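Peluden: our two-handed kitchen robot project moves into the shared shop

January 2026, Brudar workshop

Well, we have news! After 304 evenings of fiddling (and a lot of cold coffee), those of us building Peluden at the Brudar shared workshop are opening the project up. I started it on my own kitchen counter back in October, over a year ago, and it outgrew the house pretty fast.

We do the practice runs in simulation first, on a marble counter with a plate and some pastries. The croissant is my favorite, all curves and awkward ends, and getting the right hand to close around it took me longer than I'd like to admit.
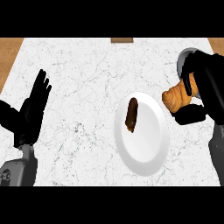
What you can get from us

The hand control code and the simulated kitchen are both free to download, 1753 lines with my comments left in (sorry about the spelling). Biltelska, the parts shop next door, is putting together 10 starter kits for people who want to build the wrist at home. Each one comes with a printed guide, and you'll need your own screwdrivers.

The kitchen also has a frying pan in it now, and I have big plans for that pan! 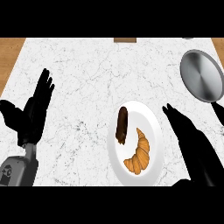
Peluden's practice kitchen, with the croissant and the éclair on one plate.

We're holding an open evening at Brudar, upstairs at 82 Pitkänen, and you're welcome to bring your own half-finished build. To come along or ask about a kit, write to the Peluden desk at Brudar.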